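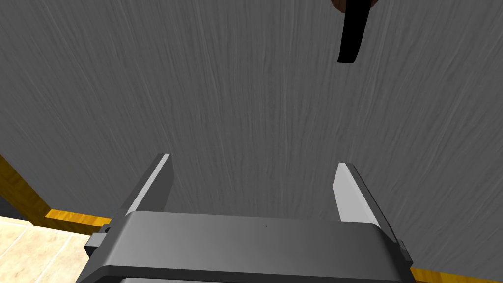 Dollovach Community Woodshop
Shop Safety Inspection, December
Inspected by: Lieven Lambrechts
Areas covered: main floor, bench room, finishing room, lumber rack, loading door
Started 7:40 a.m., before members came in

Ratings used on this sheet: OK, Fix (can wait until the date given in the comment), Stop (out of use until corrected). Items not listed were not checked this time. The office wing has its own sheet.

1. Exits and walkways

1.1 Front exit clear and door opens fully
OK

1.2 Loading door clear on both sides
Fix. Sheet goods were leaning on the inside wall next to the door. The door still opened, but the top sheet caught the handle. I moved them to the rack. The delivery instructions for Sodasik Lumber should say "rack, left side" and they currently say "inside door."

1.3 Walkways marked and kept open
Fix. The yellow tape between the planer and the bench room is worn through at the turn. New tape by the end of the month. Scrape the old adhesive first. Last time tape was put over tape and it lifted within weeks.

1.4 Exit signs lit
OK. The sign over the loading door was tested on battery and stayed on for the full test.

1.5 Floor free of cords
Stop, corrected during inspection. An extension cord was run across the walkway to a shop vac in the bench room. Use the ceiling drop. If the ceiling drop does not reach, move the vac.

2. Fire protection

2.1 Extinguishers mounted, visible, gauge in the green
Fix. All gauges are in the green. The extinguisher by the finishing room had an apron hung over it. Apron hooks are on the opposite wall.

2.2 Extinguisher tags current
OK

2.3 Oily rag can has lid that closes by itself
Stop, corrected during inspection. The lid was propped open with a stir stick. Rags with linseed oil or Danish oil on them can heat up and catch fire without a flame or spark. The lid stays down. Anyone who finds it propped should close it and tell the desk.

2.4 Oily rag can emptied on schedule
Fix. The log has no entry for the last two weeks of November. The can was under half full, so it may have been emptied and not written down. Write it down.

2.5 Flammables cabinet closed and latched
OK. The bottom latch is stiff. A little graphite would help.

2.6 Quantities in flammables cabinet within posted limit
OK. Several cans have less than an inch left in them. Owners have until the end of the month to claim them, then they go to the county drop-off.

3. Electrical

3.1 Panel has 36 inches of clear space in front
OK

3.2 Panel directory matches the breakers
Fix. Breaker 14 is labeled "drum sander." It now feeds the bandsaw near the window and has since the machines were rearranged. Relabel it and check the ones on either side of it at the same time.

3.3 Cords and plugs undamaged
Fix. The router table cord has a nick in the outer jacket close to the plug. The inner wires are not showing. Replace the plug and cut back past the nick. I have tagged it.

3.4 Outlets near the sink have GFCI protection, tested
OK. Both tripped and reset.

4. Table saw

4.1 Riving knife fitted and aligned
OK

4.2 Blade guard on the saw or hung beside it
Fix. The guard was in a drawer under the outfeed table. Members who take it off for a dado cut need to put it back on when they finish. A hook has been added to the right side of the cabinet so there is a place for it.

4.3 Push sticks within reach of the operator
Fix. One of the two has a chewed heel and will not hold the back edge of a board. Throw it out. There is scrap plywood and a pattern in the jig drawer.

4.4 Fence locks square and does not drift
OK

4.5 Power switch can be reached with a knee
OK

4.6 Throat plate flush
OK. One leveling screw was a little high and I turned it down.

5. Bandsaws

5.1 Upper guide set close to the work before cutting
Not a condition I can inspect, but both saws had been left with the guide all the way up. Lower the guide when you finish.

5.2 Blade tension and tracking
OK on the saw by the window. On the other saw the blade ticks once per turn. I ran it by hand and found a slight kink near the weld. Stop until the blade is changed. There are new blades on the wall, and the 70 1/2 inch ones do not fit this saw even though they hang on the same peg.

5.3 Wheel covers latched
OK

6. Jointer and planer

6.1 Jointer guard springs back over the cutterhead
Fix. It returns, but slowly. Sawdust has packed around the pivot. Clean and wax it this week. If it still hangs after cleaning, it becomes a Stop.

6.2 Push blocks present and rubber not glazed
OK

6.3 Planer infeed clear of knots and metal
See 8.4.

6.4 Minimum board length posted at both machines
Fix. The sign at the planer has faded until it cannot be read from the operator's side. The desk can print a new one.

7. Dust collection

7.1 Bags or drum below the full line
Stop, corrected during inspection. The drum was full and chips were backing up into the hose. Members on the closing shift check the drum window. The light for it works.

7.2 Blast gates open and close
Fix. The gate at the drum sander sticks half open. This pulls suction away from the table saw.

7.3 Hoses without splits
OK. One old repair with foil tape is holding.

7.4 Ambient air filter
Fix. The outer filter is due. We have no spares on the shelf. Order 6, which covers a year at the current rate.

7.5 No dry sweeping after sanding
Comment only. I found a corn broom by the sander with fine dust in it. Use the vac with the fine filter. Walnut and the exotic woods in particular bother people's lungs and skin.

8. Lumber rack and material storage

8.1 Arms secure, no bent brackets
OK. I pulled on each one.

8.2 Heaviest stock on the lowest arms
Fix. The ash from the Mthembu barn job is on the third arm up. It takes 2 people to bring it down safely. Move it to the bottom arm and put the poplar where it was.

8.3 Ends do not stick out into the walkway
OK, except one length of molding that I turned around.

8.4 Reclaimed wood checked for metal and marked
Fix. Some boards in the reclaimed bay have the green chalk mark and some do not. Unmarked boards must not go through the planer or jointer. The metal detector is at the desk, and the battery is good.

9. Hand tools and bench room

9.1 Chisels and knives stored with edges covered
Fix. Two chisels were loose in the clamp bin. Whoever reaches in for a clamp will find them the hard way.

9.2 Mallet and hammer heads tight
OK

9.3 Vises hold and release
OK. The end vise on Zaria's bench needs wax on the screw but is safe to use.

9.4 Files have handles
Fix. One mill file without a handle. There are handles in the top drawer.

10. Personal protection

10.1 Safety glasses available for visitors
OK

10.2 Hearing protection available
OK. The foam plugs are getting low.

10.3 Respirator cartridges stored in sealed bags
Fix. Cartridges left out on the finishing room shelf keep absorbing vapor and wear out. Bag them with the date opened. I threw away the ones with no date.

10.4 Gloves not in use at rotating machines
Comment only. There was a pair of knit gloves on the drill press table. I moved them to the lost and found. Gloves are for handling rough lumber and for finishing.

11. First aid

11.1 Kit stocked against the list inside the lid
Fix. Out of fingertip bandages and low on gauze. Tweezers are missing again.

11.2 Eyewash bottle sealed and in date
OK

11.3 Incident log available and filled in
OK. One entry since the last inspection, a splinter under a thumbnail, treated at the sink.

Items still marked Stop at the end of this inspection: 5.2 only. The saw is unplugged and the tag is on the plug. The person who changes the blade signs the back of the tag and leaves it at the desk.

Fix items without a date of their own are due before the next inspection. Initial the posted copy next to the item when it is done. Questions about this sheet go in the inspection box by the time clock.

L. Lambrechts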